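How to Clear a Crowded Table with a Shelf Riser and Two Bins

My side table used to be the place where everything landed and then stayed put until company was coming. I finally sorted it out one September evening, and I've done the same thing in every room since, so let me walk you through it (put the kettle on first, it's a nice slow job).

Start by taking everything off and giving the top a good wipe. Then set your riser toward one side. Mine is gray metal with little holes across the shelf, and I like the thin legs because you can still reach things underneath.

Next, sort what you took off into what you grab every day and what you don't. The everyday things go in a basket on top of the riser. I use a blue plastic one with slots in the front, so I can tell what's in there without tipping it all out! A second bin, green in my case, stays down on the table for the bulkier odds and ends.

Leave the lamp for last. Give it the open end of the table, well clear of the riser, and don't let the shade rub against the basket. While it's still unplugged, loop the cord into an easy coil and lay it beside the base. My friend Barbara winds hers tight around the stem, and we have agreed to differ. 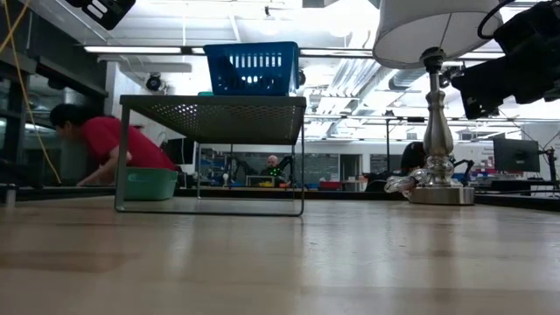
Once a month or so, empty the basket completely and start it over. Mine always gives up a few pens and a button or two, and those go back to the drawer they came from.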